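Fewer demonstrations, better placed

The manipulation group at Zasley has finished the first round of its study on where training demonstrations should be given, and the early result is a useful one for anyone who has to collect them by hand.

Rin Sasaki and Siebe Willems wanted to know if a sorting policy learns more from a large set of demonstrations started wherever the operator likes, or from a smaller set spread evenly over the work surface. They divided the surface into regions with tape and recorded the same number of starts in each. The comparison set was the group's older collection of 1,706 demonstrations, which had no such rule. The new set has 200.

Both policies were then tested on objects put down in places that neither had been shown. The small set matched the old one over most of the surface and did better near the outer edges, where the older collection had very few starts. It did worse on objects lying against the wall of a container. Willems puts this down to the view from the wrist camera, which changes quickly as the arm comes in over a rim.
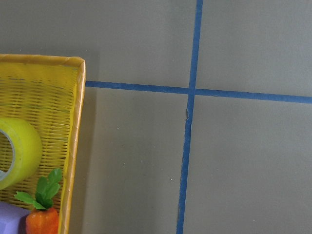 Wrist camera view of the taped surface and basket. Photo: Rin Sasaki / Zasley

The objects are a mix of toys and ordinary household things, among them a toy carrot and a roll of tape. Sasaki says the tape roll gave the most trouble when it lay on its side, and that failed grasps on it make up most of the errors still left in the log.

A second round starts in October with 9 more objects and a deeper container. Ryota Yoshida will run the tests, and Nanami Kamata is rewriting the scoring script so that a dropped object is logged separately from a missed one. Groups who would like the region plan before then can ask Kamata for a copy.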